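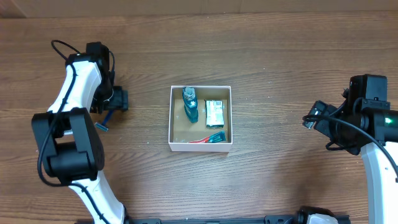
Left arm holding the razor, right arm beside the box.

Dropped Item Fault on the Two-Arm Packing Bench: Frequently Asked Questions
Last updated 15/10/2020

These questions came in after the dropped item fault was reported on the Iltier bench. They apply to any Drondov two-arm bench running the toiletries packing routine. If your bench runs single-arm jobs only, you can skip the sections on handover and arm clearance.

What is the dropped item fault?

The gripper opens before the arm has reached its release point. The item falls short of the box, or lands on the rim and tips out. The routine doesn't notice and goes on to the next item, so the count on the screen is higher than the count in the box.

How often did it happen?

We went back through the logs for May. Out of 600 placements, 162 had an early release. Most of those still ended up in the box because the arm was already over it. The ones that missed were mainly light, narrow items such as razors and small tubes.

What causes it?

The gripper motor reports its load to the controller. When the load stays over the limit for more than 200 milliseconds, the controller treats it as a jam and opens the fingers to protect the motor. On a thin handle the fingers close further than they do on a bottle, and the motor keeps pushing. The controller reads that as a jam.

The jam protection is working as designed. The limit was set using bottles and was never checked on thin items.

Is it dangerous?

A falling razor or bottle isn't likely to hurt anyone standing outside the marked area. The problem is what people do next. Two operators reached in to pick up a dropped item while the routine was still running. The other arm doesn't stop when one gripper opens early. Nobody was hurt, but both cases were written up as near misses.

What should I do when an item drops?

Press the stop button. Wait until both arms are still and the status line reads HELD. Then switch off motor power at the base, keeping clear of the arms, which can sag when power goes. Pick up the item, check it for damage, and put it back at its start position. Don't put it in the box by hand, as this throws off the count.

Can I use the pause key instead of the stop button?

No. Pause lets the current move finish first, and on a long reach that can take several seconds.

Does the green light on the gripper mean it is safe to reach in?

No. It only shows that the unit has power. You will see it lit during normal running and during a hold.

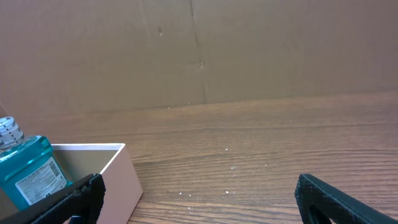

Do I need to clean the bench before restarting? Yes. Crumbs and loose bits on the wood should be brushed off between runs, along with anything stuck to the finger pads. Dust on the pads makes the grip less even, and the motor works harder to hold the same item. Use a dry brush. Solvent wipes harden the pads and should be kept away from them.

How do I check the finger pads?

With motor power off, look at both pads from the side. The texture should be even from the tip down. If there is a smooth patch, replace both pads as a pair. The part is listed under Fliltumano pads in the spares sheet.

Is there a fix?

There is a new settings file for the controller, number 196. It gives each item type its own load limit and stops both arms if either gripper opens early. Load it from the service menu, then restart the controller. A restart from the operator screen does not load the file.

How do I test it after loading?

Run the bottle first, then the flat packet, then the thin items. Keep the speed at the lowest setting for the first full box. If a gripper opens early, both arms should stop and the screen should show which arm it was. If only one arm stops, take the bench out of use.

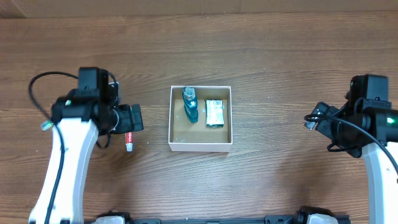
Bottle and packet in the box, small tube with the red band on the table.

Can we keep packing if we haven't loaded the file yet?

Bottles and packets, yes. Leave out razors, brushes and tubes and pack those by hand at another table.

The Smadi bench has never shown this fault. Should we still update?

Yes. It uses the same limit and has mostly been run with bottles.

Where do I report another drop?

Use the fault form on the bench computer. Give the item, which arm it was, and the time. Save the log before restarting, as a restart clears it.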